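AUTOMATION CORNER - Flarkstead office

Quick one this month, I'm on a deadline.

The Gondal line setup has started. For anyone who missed the meeting: Gondal takes over the label checks for Trotell orders, 300 a shift to begin with, 900 by June if it behaves. Natália Sequeira is running the setup, go to her first with questions. Not me please.

What changes for you:

Checkers on days stay on days. No jobs going. Same pay, same breaks. The 21 of you on the checking rota move to exceptions, meaning you only see the orders the system kicks back. More screen time, less lifting. A few people are happy about that, a few aren't, and Vasco Veloso wants to hear from both. His door is open untill four most days.

Training is two short sessions, sign-up sheet by the kettle. 37 slots. Please dont all pick the first one.

Nights: no change yet. Will write when I know more.

Also the old paper tally goes away once exceptions are live. Keep filling it in for now, every shift, yes even quiet ones.

Cables are out at the setup desk so watch your feet over there, and leave the keyboards alone. Boxes by the wall stay put too, ask Natália before moving anything. 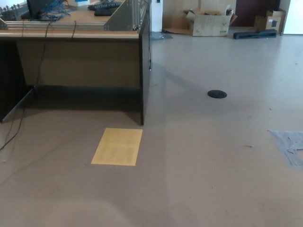

The setup desk, metal rails on top and blue cables behind.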